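Last updated: June
By Kinga Jakab and Julián Campos
12 shares | 3 comments

4. What the delegates told us

I ran the survey side of this study while Julián sat in on the sessions, so the next few paragraphs are mostly me. We sent the questionnaire to everyone who had registered for the Troltholm communications congress, 353 people in all, and 200 of them filled it in (I was delighted, I'd have settled for far less!). We then rang 40 of them for a longer chat, mostly press officers and in-house PR people, with a few agency heads thrown in.

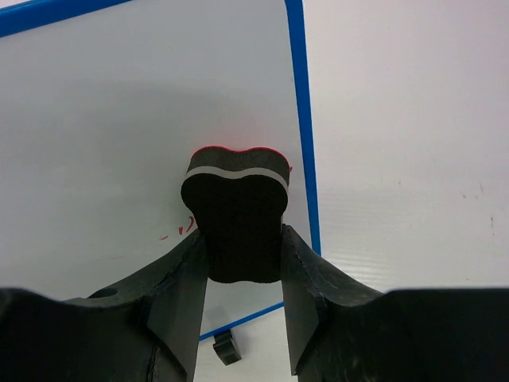
The thing that kept coming up on those calls was the coffee break. I'd ask which keynote had changed how someone worked, and they'd go quiet, then tell me at length who they'd met in the queue at 11 am. One press officer from Fedmont had booked her ticket for the crisis panel, missed half of it talking to a man from Lengyel in the corridor, and called it the best morning of her year.

We also went through the congress hashtag, 2547 posts once the duplicates were out, and coded each one as talk, people or venue. We tallied the split. Julián and I coded separately and then argued over the ones we disagreed on, usually posts that quoted a speaker and thanked a friend in the same breath. Those went under people in the end, and I'm still not sure he's forgiven me.

Figure 3. Robot gripper fingers beside a blue-framed whiteboard with faint red writing.

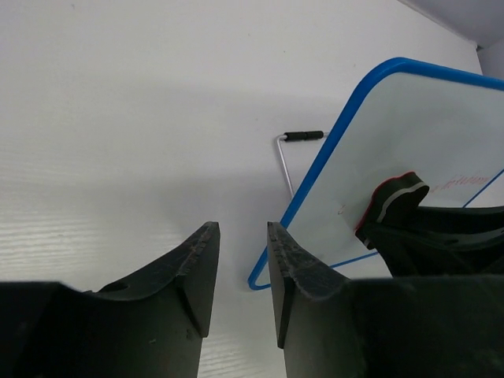 So should organisers cut the keynotes? I wouldn't, going by these calls, as plenty of delegates told us a big name on the programme was what got their travel signed off in the first place.

What I would change is the timetable. Homum, who ran the registration desk, had the breaks down as fifteen minutes, and every one of them overran. Section 5 looks at the two afternoons when the chair simply let them.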